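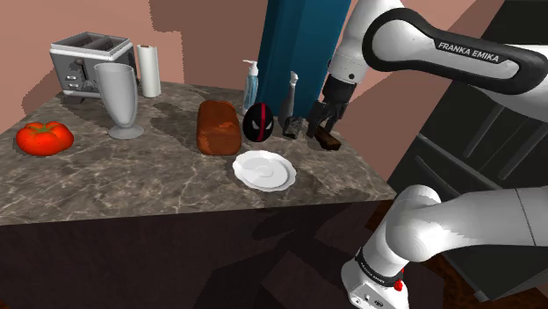 Botdale Forums > Manipulation > Simulation and transfer

Random clutter vs. matched clutter for kitchen counter pick tasks

abuhammour_l
Posted Jun 1, 2021
We finished the first full comparison on the Vorko kitchen set and I'd like some eyes on the method before I write it up with Shadi Awad. The question is simple. If you train a grasping policy in simulation, does it help to fill the counter with things that belong in a kitchen, or can you throw in any scanned mesh you have?

Setup: simulated Franka arm, parallel gripper, stone countertop, one fixed camera and one wrist camera. Two training sets with 3,000 episodes each. The matched set has only food and kitchen objects. The random set draws from the whole library, so you get rocks and odd scanned junk next to the bread and the toaster. Same policy code (Stilleo, default settings), same lighting ranges, same camera poses. Test is 500 episodes on held-out layouts with kitchen objects only.

The random set won on grasp success by 10 points. I expected the matched set to win, given that the test only has kitchen objects in it.

torquelimit
How many seeds?

abuhammour_l
One training seed per set so far. More are queued.

torquelimit
Then I wouldn't call it a win yet. We had a gap about that size on a drawer task last August and it went away when we retrained. Run the seeds first and then ask why.

pegboard_pete
Agree on the seeds, but the direction makes sense to me. Kitchen objects repeat a lot of the same shapes. Cylinders, boxes, plates, something round. Odd meshes give you surfaces the gripper has to deal with for real. I'd look at grasp success by shape and see if the gain is all in the lumpy stuff.

s_awad
Co-author here. We did split it. Most of the gain is on irregular objects, like Pete guessed. On bottles and glasses the two sets are close. On bread the random set is clearly better, which I can't fully explain.

What I can say is that the wrist view looks very different between the two sets. In the matched set the pads usually close on something smooth with an easy outline. In the random set you get cases like a dark rock between the fingers, a rusty corrugated piece lying near it, and a big shadow across the stone. 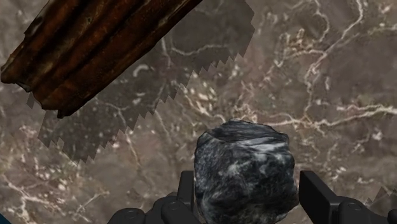

The policy has to find the object edge when the gripper is black and a lot of the object is nearly black too. My guess is that it learns to use the top face and the lighter patches in place of the full outline. We are going to test that by brightening the finger pads in the render and seeing if the gap gets smaller.

gradcheck
Those shadows are a problem though. If your shadow map is low resolution you get sawtooth edges on the counter, and a network can pick up on that. You could be measuring how well each set teaches the policy to ignore render artifacts. Ridged meshes throw messier shadows, so the random set would have an advantage that has nothing to do with grasping.

abuhammour_l
Fair point. The shadow setting is the same in both sets and in the test, but you're right that the shadows themselves are not the same. I can rerun the test with soft shadows without retraining. If the gap is a shadow effect it should change.

torquelimit
Do it with shadows off as well. Also, what counts as a success?

abuhammour_l
Object lifted clear of the counter and held for 45 sim steps. We don't score placement.

torquelimit
Short hold. A bad grasp on something heavy can last that long before it slips.

s_awad
Possible – but the hold is the same for both sets, and we use the mass values from the library without changes. I'd be open to a longer hold as a second number in the table.

pegboard_pete
I don't think the hold matters here. The thing I'd want is a third set, with kitchen objects only but rescaled and warped. If that matches the random set, then it's shape variety and you don't need the junk at all.

gradcheck
Jaber has a mesh warping script that would do it. It leaves the collision meshes alone, so you have to rebuild those yourself or the fingers will stop short of the surface.

abuhammour_l
Thanks, I didn't know about that script. Order of work is then seeds, soft shadows and shadows off, then the warped set. I'm leaving the brighter finger pads to Shadi. I'll post the table in this thread once the seeds are done.

torquelimit
Post the per-seed numbers too please, not only the mean.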